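About Us

Clitomham is a produce shop and delivery service on the ground floor of the old Venter building in Grekommont. We sell fruit, root vegetables and greens to households, and we pack orders for small restaurants and school kitchens in Grekommont and Cistatthorpe.

The shop was opened by Sarla Awasthi, who still does most of the buying. She had worked in the office of a wholesale market for 9 years and was tired of seeing good roots passed over for being the wrong size. The first stock was onions, oranges, turnips and ginger, sold off folding tables. There are now 19 people on staff, including drivers, and a second cold room was added at the back two years ago.

What We Sell

Roots and tubers are the main part of the business. We carry turnips, taro, yams, lotus root, daikon, beets and several kinds of potato. Water chestnuts come in when we can get good ones. Citrus is the other thing people come to us for, mostly oranges and limes, with pomelos starting in February.

Large roots can be bought whole or by the piece. Tell the person at the counter how much you need and they will cut it for you. A cut piece should be used within a few days. Wrap it, keep it in the refrigerator, and trim a thin slice off the face before cooking.

We also sell mixed trays. A mixed tray is a small amount of several things, usually enough for two people for a few meals. The contents change with what is in the store that morning. We do not take requests for particular items in a mixed tray, but we will leave something out if you can't eat it. 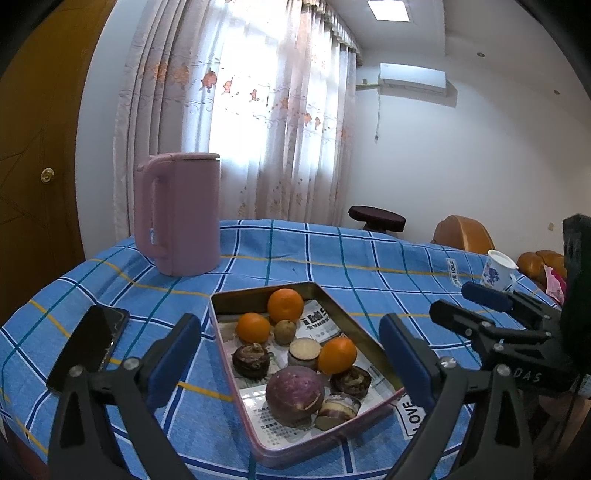
Oranges, a purple turnip-like root and cut root pieces in a tray lined with newspaper.

Newspaper is what we recommend for lining a tray or drawer at home too. It takes up a little moisture and catches loose soil, and it can be changed when it gets damp. Leave the soil on roots until you are ready to cook them. Oranges can share a tray with roots for a day or two on the table, but for longer storage keep them apart, with the roots somewhere dark.

How We Buy

Most of our vegetables come from growers we have dealt with for several seasons. We buy mixed sizes and pay one price per crate for them. Scratches and uneven color on the skin are accepted. Soft spots and mold are sent back. Everything is checked by hand when it comes off the truck and again when an order is packed.

Last year we packed 4000 household orders. Trimmings and anything too old to sell go to a compost yard outside Cistatthorpe.

Visiting and Ordering

The counter opens at 7 a.m. and closes at 6 p.m. Deliveries go out in the afternoon, and orders for same-day delivery need to reach us by 10 a.m. Parking is behind the building, through the gate next to the tailor. Restaurant and school accounts are set up by Sarla at the shop. Please bring your business details and a list of what you normally use in a week.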